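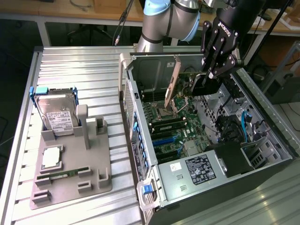
How do I get my band's song played on the show?

Send me one track. One! I know you love the whole EP and I'm sure your mum does too, but I do this on my own from a spare room in Fludau and I listen to everything from start to finish, so pick the song you'd play if you only had four minutes on stage. A streaming link is fine for a first listen. If I want to play it I'll write back and ask for a proper WAV or a 320 MP3.

What kind of music do you play?

Mostly soul, dub, hip hop, a bit of jazz, and anything with a good bass line that makes me turn the kettle off so I can hear it properly. I've played country and I've played a brass band. I don't play a lot of metal, only because I don't know enough about it to say anything useful between songs, and there are far better shows for it.

When is the show on?

Thursday nights from 8 to 10 on Jindero Community Radio, and there's a repeat on Sunday afternoon for anyone who works evenings. We take a break over the holidays and come back in February. If you tune in before then you'll get a best-of, which is still me, just me from last winter with a cold.

I missed it. Can I listen again?

You can, for 78 days. After that the episode drops off the station's site (it's a licensing thing, and I've had it explained to me more than once and still couldn't explain it to you). The interviews stay up for good because there's no music in them, or only little snippets. Look for the page called Smadi Sessions – that's the name of the interview part of the show and also the name of my old cat.

Do you do live sessions?

I do, on the last Thursday of the month. The studio is small. Three people with instruments fit comfortably, four if somebody doesn't mind standing in the doorway, and a full drum kit is out of the question. Brushes and a snare have worked beautifully in there, and so has a cajón. If you've only ever played loud, have a think about whether your songs hold up quiet, and maybe send me a phone recording of a stripped-back one so we both know what we're in for.

What should I bring to a session?

Your instruments, your own leads, a tuner, water. I've got mics, stands, two DI boxes and a keyboard with one sticky key (the low E flat, you'll find it). Get there at 6:30, please, not 7:15. Parking behind the building is free after six.

Will you send me the interview questions first?

I'll send you the topics but not the questions. When I used to send the questions, people would write out their answers and read them to me, and it sounded like a school assembly. It's a chat, really. If there's something you'd sooner not talk about, tell me beforehand and I won't go near it.

Can I swear?

Before 9, no. After 9 we're allowed a bit more room, but I have to give a language warning first, so let me know which song it's in. If you've got a clean edit, send both versions. And if one slips out in the interview, don't panic, just keep talking!

I wrote to you ages ago and never heard back. Did you hate it?

Probably not. I'm slow. There were a lot of messages over the break and I'm working through them in order, favourites and strangers alike. Give me three weeks and then give me a nudge, I never mind a nudge. What I do mind is the same email five times in one day with ATTACHMENT in the subject line and no attachment.

Do bands pay to be on the show?

Never. If anyone tells you they can get you on for a fee, please forward me the message, as it has nothing to do with me or the station. I don't get paid either, for what it's worth.

Do you pick the acts for the Fluvitcombe street party?

I pick the Saturday afternoon stage and that's it. The evening stage is booked by the town and they have their own form. Some 4,000 people came through last summer, so it's a lovely one to play if you can get it. I start asking around in February and I nearly always go to people who've already done a session.

Can I request a song?

Please do! Text the studio line while we're on air. I've only got what's in the crates and on the laptop, so give me a second choice as well. Dedications are welcome, birthdays especially, and spell the name the way it sounds so I don't embarrass the both of us.

Page last updated Jan 2, 2018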